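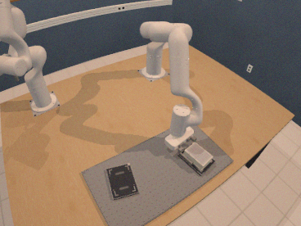

Minutes – Flinwood Growers' Subsidy and Land Records Meeting, September

I took the notes again this time, so if something looks off, tell me before the next meeting and I'll fix it. We started at 7:10 p.m. in the grange hall with enough members for a quorum. The last minutes were approved with one correction: I had the Pororeck ditch road down as county-maintained and it's only county-maintained as far as the culvert.

Seed and fertilizer payments

This took up most of the evening, as I figured it would. The state office says the fall input payments are approved, but growers on the Pororeck side are still waiting. We heard that 19 households out there have no letter, no check and no idea who to call. Two members had driven to the county office and were told the parcel numbers on their applications don't match the ones on the new tax map. Well, the county redrew the map! Those folks filled in exactly what was on their old deeds.

We talked for a good while about whether to send everyone in one by one or put it all in a single letter. I was for the single letter and so was most of the room. One member felt strongly that the county will just sit on a letter and that people should show up in person with their deeds. In the end we voted to do the letter first and go in person if we haven't heard back in two weeks. Passed, with one no.

I'm writing the letter. Please get me your old and new parcel numbers, and write them clearly – last time I had a 7 that could have been a 1 and it held up the whole batch.

Tenant farmers

Still not covered. The way the rules read now, the payment goes to whoever holds title, even if somebody else has been working the ground for years. A few owners pass it along and plenty don't. One of our members rents about 60 acres near Noiphan and has never seen a dime of it, and she asked for that to be put in the minutes, so there it is.

Somebody suggested a signed form from the owner that would let the tenant apply directly. The neighboring district has something like it but I haven't seen the actual form. I said I'd ask for a copy. There was some worry that owners won't want to sign anything, and I get that, but I'd still like to have the form in hand before we argue about it (we did argue about it a little anyway).

No vote. Carried over to next month.

Noiphan records office hours

The records window at Noiphan has been cut back to mornings only. That's rough in harvest season. We agreed to ask for one evening a week through the end of November, and if they can't staff that, at least a drop box for the transfer forms. Motion passed with no one against.

Also, the transfer fee went up to 11 dollars and they no longer take personal checks. Bring cash or a money order.

Zukus grain storage

The Zukus people sent over their revised lease terms for the old elevator. I read the main parts out loud. The rate is the same as in the spring draft, but they've added a line saying the growers pay for roof repairs, and that did not go over well. It was pointed out that the roof leaked before any of us put a bushel in there.

We're sending it back with the roof line crossed out. If they won't budge, we'll look at splitting the crop between the two smaller bins for another season. Nobody loves that option, me included – the hauling alone eats up the savings.

Short items

The weigh scale is due for inspection. I'll call.

Dues are still coming in slowly. If you're behind, the envelope is in the usual drawer.

The road crew finally patched the stretch by the creek bridge. It's bumpy but you can get a loaded truck over it now.

A member asked if we could start at 6:30 once the days get shorter. General agreement, no vote taken.

To do before next time

Me: county letter, tenant form, scale inspection, reply to Zukus.
Pororeck growers: parcel numbers to me, old and new.
Everybody: read the storage lease. Copies are by the coffee pot.

Adjourned 9:05 p.m.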